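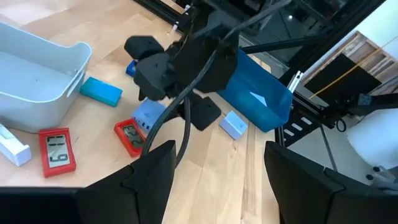

I have been using kitchen timers for things other than cooking for most of a year now, and a few people have asked how it works after I mentioned it in the August post about the move. So I'm writing it down. It is a very ordinary system and most of it was arrived at by doing it wrong.

We moved from Dakthorpe to Furnville last spring. The new place is bigger, and I work from home in it three days out of five. In Dakthorpe I had a train ride on each end of the day, and I had never thought of that train as useful. But it told me when work began and when it was over. Without it I would sit down with coffee at seven-thirty, answer a message, get up to move the laundry, come back, answer another one, and at nine at night I'd still be half working. I wasn't putting in long hours. I was putting in thin ones.

I tried a calendar first. I colored in the whole week, with lunch in green and exercise in orange. It held up until about the second phone call. Once one thing ran late, everything under it was wrong, and I would spend time moving the colored boxes down the page, and then stop opening it.

After that I tried an app on my phone. I won't name it because I have nothing against it. The trouble was that it lived on the phone. I'd pick up the phone to start the timer and see there was a text from my sister, and then a weather alert, and then I was looking at pictures of used canoes. I don't own a canoe and there's no water near us deep enough for one.

What stuck was a plain wind-up timer that came out of a kitchen drawer. You twist it, it ticks, it rings. I bought a couple of digital ones later, but the wind-up one is still my favorite for chores. The ticking bothers my husband, so I keep it out of the bedroom and the den.

My work stretches are 90 minutes. I know the usual advice is shorter. I tried 25 minutes and it was no good for what I do, which is mostly checking long documents against other long documents. It takes me a quarter of an hour just to get my head back into the numbering. By the time I was reading properly, the thing would ring. With 90 I get one good stretch before mid-morning, another one before lunch, and a third in the afternoon that is usually worse than the other two. I've stopped trying for a fourth. The fourth one produced mistakes that I found the next morning, during the first one.

Between stretches I get up. I don't time the breaks. I did at the start and it made me feel like I was being sent back to class.

For the house I use 40 minutes, once a day, usually right after I close the laptop. Whatever gets done gets done. When it rings I stop, even if there's a pile on the floor – and there often is a pile on the floor. This was the hard part for me. I was raised to finish a room. If you started the closet you finished the closet, and that meant you didn't start the closet unless you had a whole Saturday and a reason to be angry. So closets went years. In the 40 minutes I've now done both closets upstairs, the shelf over the washer, the cabinet with all the lids, and most of the garage on the side away from the car. Some of those took four or five days each. The lids took two, and I still have lids that belong to nothing.

A thing I had wrong for a while: I was setting the timer and then deciding what to do. Ten minutes would go by with me walking around holding a sponge. Now I pick the job the night before and write it on the pad by the stove. One job. If I write two I do the easier one.

The other thing I had wrong was using the timer for stuff I like. I thought it would be a good way to get back to drawing, so I set it for half an hour every evening. Within two weeks drawing felt like cleaning the tub. I stopped doing that and the drawing came back on its own, in a small way. Same with reading. I think if you would do it anyway, leave the timer alone.

Walking is somewhere in the middle. I don't love starting a walk but I'm fine once I'm out. For that I don't use a timer, I use a place. I walk to the Valentini bakery and back. It's at the far end of our street past the school and there is a hill in the last part. Their rye is good and the rolls are a little salty for me. If it's closed I still count the walk.

People ask if it works with kids. Ours are grown, so I can't say much from experience. My sister uses one with her youngest for cleanup, and she says it goes well if she cleans up too and badly if she stands there pointing. Her other rule is that the timer is never used for eating or for homework. I pass that along as is.

On what to buy: not much. I have owned the following. A wind-up one, described already, which loses a minute or so over an hour and it doesn't matter. A digital one with big numbers and a magnet on the back, which is what I use at the desk. Another digital one that I gave up on, because you have to press the minutes button once for each minute, and if you go past your number you have to go all the way around again. Check for that in the store if you can. I also ordered one from a company called Clendau that has a light in place of a bell. It's well made, but I missed the light three times in a row while looking at my screen, so it lives in the kitchen now and gets used for eggs. If you share an office or have a sleeping baby it might be just right for you.

I was asked how much I get done compared to before, and I don't really have a way to measure. I did keep a tally on the back of an envelope in the winter, one mark per house session, and I quit when the envelope got thrown out during one of the house sessions. What I can say is that I stop work at a time I could tell you in advance. We eat at six-thirty most nights. In Dakthorpe, with the train, it was seven-fifteen and in the first months here it was whenever.

It doesn't fix everything. Paperwork still piles up, because I don't want to do it in the morning stretch and I'm no good by the afternoon. The insurance forms from the move sat in a folder for so long that the company sent a second set. I have tried putting paperwork in the 40 minutes, but then the floor doesn't get swept, and I'll admit I'd rather sweep. I'm going to try one session a week that is only envelopes and forms, with the radio on. I'll report back if it lasts.

And there are days when I don't use it. If someone is visiting, or I'm sick, or it's the first warm day and the windows need to be open and I need to be out in the yard, the timer stays in the drawer. I used to try to make up the missed sessions the next day, which meant 40 turned into 80 and I resented all of it. Now a skipped day is just skipped.

Next post will probably be about the garage, the other side of it this time. There is a freezer in there that came with the house and I need to decide whether it's worth the electricity. If anyone has moved a chest freezer down a step without a ramp, leave a comment and tell me how you did it.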